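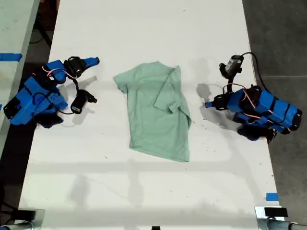 Page last changed: July 4, 2025

Washing cotton T-shirts so they keep their colour

Sort darks, brights and pales into separate loads. Turn each shirt inside out and do up any zips in the same load.

Use cold water and a short cycle. Half a scoop of powder is plenty for a small load. 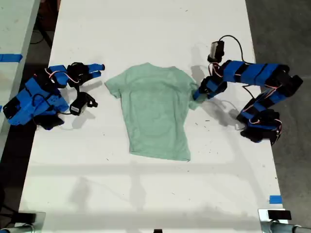
Skip the fabric softener, as it builds up on cotton over time. If a shirt smells musty, add half a cup of white vinegar to the rinse.

Peg shirts on the line by the hem, in the shade. In a dryer, use low heat and take them out slightly damp.

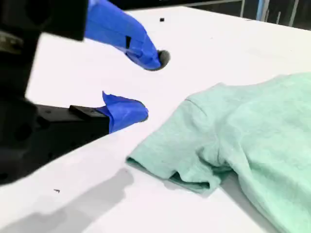 Stains

Dab grease with dish soap and leave it 15 minutes before washing. Check the mark has gone before any shirt goes in the dryer.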